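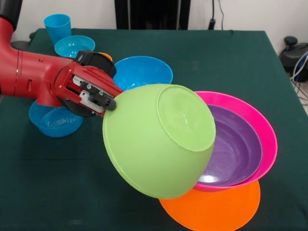 Our project began with a simple question - why do some families on the same street waste so much less food than others? Over October we asked 32 households in Wuluvent to keep a kitchen diary, and 24 of them kept it up to the end, for which we are truly grateful.

Bread was the worst offender by a long way, followed by salad leaves and cooked rice. Hardly anyone had expected the rice. 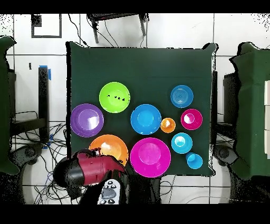 Most people told us they cooked by eye, and several said they had learnt it from a grandparent who always fed a crowd. Our tutor, Baltasar Goicoechea, suggested we look at serving habits too, and this became our favourite part of the work.

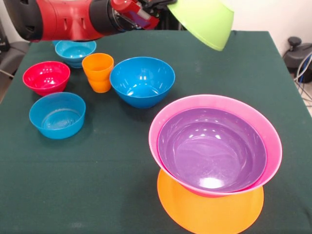

Fig. 1. Plastic dishes on a green cloth, with a lime-green bowl held above.

Families who let everyone help themselves at the table threw away less than those who filled the plates in the kitchen, although our group is small and we would not want to lean on it too heavily.

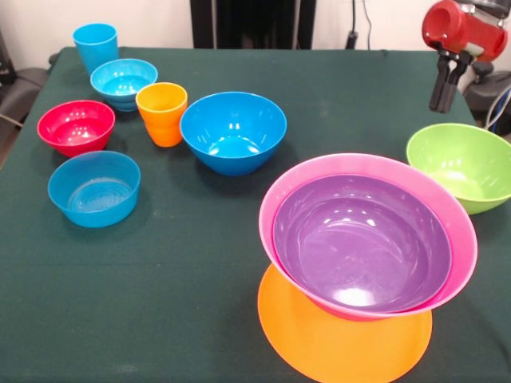 Fig. 2. Bowls, cups and an orange plate.

Next year we should like to repeat the diary in Hatirum, with a shorter form.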